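Progress report to the foundation, second period
October 28, 2021

The repair of the reading rooms in Irnberg goes forward, but more slowly than we wrote in February. The roof is finished and the gutters are new. The heating is still the old one, as the firm Zimura could not deliver the pumps in summer. They have now promised them in three weeks, and we will write to you when they are here.

From the grant we have bought 40 chairs and the shelves for the children's corner. The shelves came from Toledo with one side panel missing, and the seller has sent it without cost. Of the old book stock, 347 titles were checked for mould and 300 could stay. The others we had to give away to the paper collection, which was a pity for the local history.

The floor in the small room is sanded but not oiled. Kivik has asked for a higher price for this work and we have not yet agreed. We ask you kindly if the sum kept for the curtains may be used here.

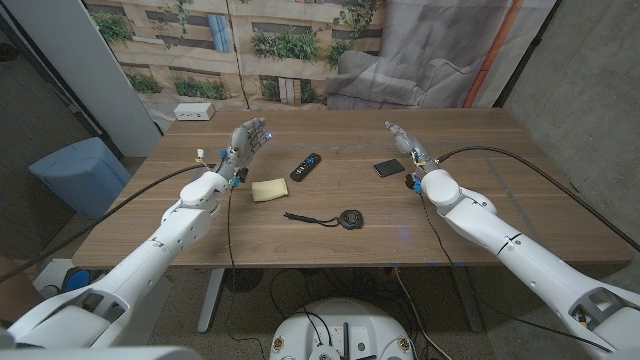
Table with wood grain top.

The opening hours will stay short until the heating works. The next report will include the bills for the roof.

Contact | Copyright Irnberg Reading Rooms | Back to top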